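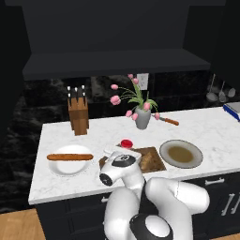 Cutting board on a marble counter, dark cabinets behind (render).

Pralora - home bread notes, text set

README, last touched 2019-02-10

What's in it
531 plain text notes on baking bread at home. Flour, water, oven, how long, how it came out. Written by people for themselves, then typed up. Not recipes really, a lot of them skip steps or just say "same as last time but longer".

One note per file, all in notes/. Index is index.tsv, tab separated, open it with whatever. Columns:
id - four digits, gaps are ok, dropped notes keep their number
source - moser or flamano
lang - en or de
flour - as written, not cleaned up
rise - free text, sometimes hours, sometimes "overnight"
result - free text, often blank

Sources
moser - the Moser notebooks, 2 of them, handwritten, mostly rye. Typed up by Beat Wallner over the winter. His spelling fixes are in, the originals are not, sorry. Page numbers at the top of each file are his.
flamano - posts from the old Flamano mailing list, the baking threads only. Signatures and email addresses stripped. Quoted replies stripped too where the script caught them, some are still there with the > in front.

Cloleo notes were in the December version and are out now. Permission never got settled. If you have the old zip please delete that folder and don't pass it on.

Units
A mess. Grams, ounces, cups, "a handful". I did not convert anything. Oven temps are C in moser and F in flamano, except where somebody on the list was in Europe and didn't say so. 500 with no letter after it is F. Check before you average anything.

Longest note is cut at 4000 characters, it was a whole argument about salt and went nowhere.

Known problems
- 0088 and 0089 are the same loaf told twice, left both
- umlauts broken in some of the flamano files, old encoding, half fixed
- rise column has "see above" in places and the above is in a differnt file
- "starter" and "sponge" get used for the same thing by some people and for two things by others. Don't merge them
- dates inside the notes are whatever the writer put, day first or month first, can't tell

Good for
Word counts, looking at how people write down a proces for themselves, tagging practice. Somebody used it to sort notes by flour and it went fine for rye, badly for everything sold as "bread flour".

Not good for
Learning to bake. Anything on food safety - a few of the storage tips in flamano are plain wrong and I left them in as written.

Changes
v2 - Cloleo out, index redone, result column added
v1 - first zip

To do
- finish the umlauts
- split lang for notes that switch halfway
- ask Beat about the two pages stuck together in the second notebook

License
Free to use for study and teaching, keep this file with it. Ask first if you want to print any of the moser notes, the family would like to know.

Fixes welcome - send the id and the line, not the whole file please.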